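Pedestrian plaza on Jakab Street: who is it for?

Forum: Streets and Transit > Local projects

curbcut_carl
20th December

So the city has put up the page for the Jakab Street plaza. Short version: the two blocks between the library and the old Ovar mill get closed to cars from March, planters go in, 135 parking spaces go away, and a firm called Wondomano gets paid to "activate" what's left. The page says the plaza will bring cleaner air and more foot traffic to the shops.

I'm not against closing streets. I bike to work and I'd be glad to see fewer cars on Jakab. But I've read the page twice and I can't find out where the cleaner air is supposed to come from. The cars that use Jakab now aren't going to evaporate. They'll go down Mill Road, which has the elementary school on it, and sit at the light there. Is there a traffic count for Mill Road? Is there an air monitor anywhere in the neighborhood? I looked and found neither.

If somebody has the study, please post it.

tamarack
There is no study. I asked at the open house and was told one would be "part of the evaluation phase." Meaning after it's built.

JoEllenR
There was a traffic study, it's in the council packet from the spring. It covers Jakab only. Two days of counting, and one of those was during the street fair, so the pedestrian number is nonsense.

I still think the plaza is a good idea. You can't get a perfect study for every planter. The street is ugly and dangerous and people cross it at a run.

curbcut_carl
Thanks, I found it. Page 20 of the packet if anyone else wants to look. The fair day is the one they quote on the website.

I agree the street is dangerous to cross. You could fix that with two raised crosswalks and a longer signal for a fraction of the money. What bugs me is that we're being sold an air quality project with no air quality in it.

mill_road_mom
Speaking as someone who lives on the street where the cars are going to go: we got a postcard. It had a drawing of a child with a balloon on it. It didn't mention Mill Road at all.

I called the number and they were polite and took my address.

oldtransit
Every one of these gets the same complaint and then people like it. The cars do go away, a lot of them anyway. Some drivers take a different route, others make the trip at another time or don't make it. Look up traffic evaporation. It's been written about plenty.

curbcut_carl
I've looked it up. It depends a lot on whether there's another way to get where you're going. In a big city with a subway, sure. Here the number 8 bus comes once an hour and stops running before the mill's evening classes let out. What are those people evaporating into?

oldtransit
Fair point on the bus. But that's an argument for more bus.

curbcut_carl
Yes! It is! And there's no bus in the plan. I'd drop most of my objections tomorrow if the plan had a bus in it.

Rhun Pumphrey
I'm posting under my own name because I rent a room in the mill and I don't mind who knows what I think. I went to both open houses, the one at the library and the one the tenants got.

The first was boards on easels and stickers. You got a sheet of green dots and put them next to the things you liked: trees, benches, music, a water feature. There was no red dot. There was no board that asked whether to close the street. I put all my dots on "other" and wrote BUS next to them, and when the summary came out, "other" had been left off the chart.

The tenants' meeting was smaller and a bit more useful, in that we could ask questions. I asked who waters the planters in July. Wondomano's contract runs one season. After that it's "to be determined with partners." I asked who the partners were and the woman said that would be us, the tenants. First any of us had heard of it. 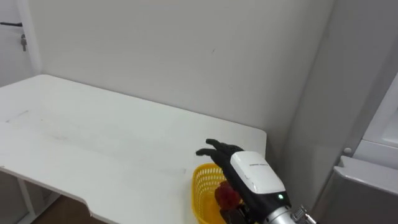 I also asked about deliveries, as several of us get things on pallets. The answer was a loading window early in the morning, with a gate. None of my suppliers will commit to a window. Skullora, who do the screen printing on the ground floor, said the same thing and were told to consider cargo bikes. I like cargo bikes. You can't put a pallet of T-shirts on one, or at least I wouldn't want to be behind it on the hill.

I'd say most of the tenants are somewhere in the middle. They'd like trees. They'd like to eat lunch outside without a truck idling at their elbow. They don't believe the part about the shops.

JoEllenR
Rhun, what's wrong with the part about the shops? People on foot stop and buy things. People in cars drive past.

Rhun Pumphrey
If they're coming on foot, yes. But who is coming on foot? The blocks around us are the mill, the library, the tire place and the lot where the laundry used to be. The nearest street with many homes on it is Mill Road, and it's a ten minute walk along a road with a sidewalk on one side. I'd love it if a thousand people strolled over. The page says 1,000 visitors a day and I would like to know whose number that is.

tamarack
It's Wondomano's. It's in their proposal. They used it for the last place too.

oldtransit
Do you have a link or is that a guess?

tamarack
The proposal is attached to the contract vote. I don't have the one from the other town, I saw it on a slide at a meeting, so take that part as my memory.

JoEllenR
I'd like to push back on the mood in here a little. The same crowd that says "show me the study" never asks for a study before a street gets widened. When they added the turn lane on Mill Road, did anybody count lungs? They took out a row of maples for it and I don't remember a thread.

curbcut_carl
There was a thread. I started it. It got two replies and one was selling gutters.

But OK, I take the point. Car projects do get waved through. I'd like those checked too. I don't see how it helps to have the green ones be equally sloppy, and if this one flops it'll be held up for years as the reason not to try again.

mill_road_mom
Could we at least ask for counts on Mill Road BEFORE March? Once it's closed there's nothing to compare with. My brother-in-law has the rubber tube counters at his work, I could ask what they cost to rent. An air monitor would be nice too, the small kind people hang on a porch. I have a porch.

oldtransit
That's the most sensible thing anybody has said here. I support the plaza and I'd sign a letter asking for that. The small monitors aren't great in damp weather, but if you run one for a couple of months before and a couple of months after, on the same porch, you'd see a big change if there was one.

tamarack
And if it shows nothing?

oldtransit
Then it shows nothing, and Carl gets to be happy.

curbcut_carl
I wouldn't be happy! I'd like cleaner air. I'm asking for a reason to believe I'm getting some.

I'll write a draft letter. Three requests: counts on Mill Road before the closure, at least one monitor near the school, and a written answer on who maintains the planters when the contract ends. JoEllen, would you sign that?

JoEllenR
The first two, yes. The third sounds like a gotcha to me. Parks will end up doing it, they always do.

Rhun Pumphrey
Parks told us they won't. I have it in an email. I'll forward it to Carl, and anybody else who wants it can send me a message.

JoEllenR
Send it to me then. If it really says that I'll sign all three.

dogleg
Is the tire place staying open through this? I have an appointment in March.

Rhun Pumphrey
They're staying. You'll have to come in from the Mill Road end.

mill_road_mom
Of course you will.

curbcut_carl
Draft is up in the files section. Please fix my spelling and don't add anything about the fountain, we'll be here until summer.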